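Demonstration gathering (robot learning)

Demonstration gathering is the practice of recording a robot as it carries out a task under human guidance, so that the recordings can later be used to train a learning system. Each recording is known as a demonstration or an episode. The practice is most often applied to handling tasks, in which an arm must grasp, move or place an object whose behaviour is difficult to set down in written rules.

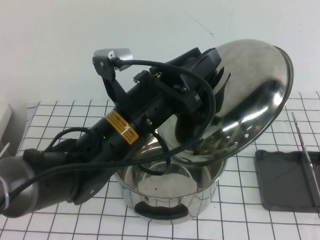 Terminology

The word "demonstration" is used for a single attempt at a task from start to finish. A group of demonstrations of the same task is called a set, and several sets gathered under a common plan form a collection. The person who guides the arm is the operator. Some groups reserve the word "episode" for any recorded attempt, successful or otherwise, and use "demonstration" only for those accepted for training. The Kudura handbook follows this narrower usage, while the Gebru collection treats the two words as equal.

Methods of guidance

Three methods are in general use. In hand guiding, the operator takes hold of the arm and moves it directly. The method is simple to learn, but the operator's hands and body may appear in the camera record and must then be removed or tolerated. In leader and follower control, the operator moves a second device and the working arm copies its motion. In controller guidance, a handheld device or a tracked glove sends the desired position of the gripper.

Leader and follower control is usual for work with household objects. It leaves the area in front of the cameras clear and allows the operator to make small corrections during a grasp.

Kitchen tasks

Cookware is a common subject. The placing and removal of a pot lid requires the arm to hold a wide object by a small part of its edge, to tilt it, and to bring the rim into line with the pot. Polished stainless steel adds a further difficulty, as its surface carries reflections of the gripper, the table and the other objects near by. A system trained only on dull or painted cookware may judge the position of a bright rim poorly.

Tables are often covered with a plain or gridded cloth. A grid gives reviewers a ready means of comparing the position of an object from one episode to the next, although creases in the cloth limit its value for exact measurement. Cables fixed to the outside of an arm may hang across the work during steep movements, and most written procedures require the operator to check their path before a set is begun.

Recording

A typical record holds the joint positions of the arm, the opening of the gripper, the commands sent by the operator and the pictures from one or more cameras. A fixed camera shows the whole work area, while a camera carried on the arm gives a closer view of the object being grasped. All streams must share a common clock. A delay between the pictures and the joint record is among the more serious faults, for it may pass unnoticed until training has been completed.

The starting position of each object is changed between episodes according to a written plan. If this is not done, the learning system may simply repeat one path through space and fail when the object is moved.

The Onum collection

The Onum collection was planned by Dariusz Brzozowska and is devoted to lids, pots and trays. Its first release, issued in February, held 184 demonstrations across 11 tasks. A second release, dated 2023-07-09, raised the total to 504 and left the list of tasks unchanged. Each episode is accompanied by a short written statement of the task and a mark showing whether the reviewer accepted it.

Review was directed by Czesław Stępień, whose rules require that 2 reviewers view every episode separately. Where they disagree, the episode is kept in the collection but withheld from the standard training set. Failed attempts are stored in a separate part, arranged by the stage at which the failure occurred. The Flellia toolkit can read both parts and is the usual means of converting the records to other formats.

Limitations

Collections of this kind reflect the habits of the operators who made them. An operator who always approaches a handle from the left will produce a system that tends to do the same. Results obtained with one gripper do not pass readily to another of a different shape, and records made at a single table may be of little use under other lighting.

See also

Imitation learning
Remote operation
Robot gripper
Training set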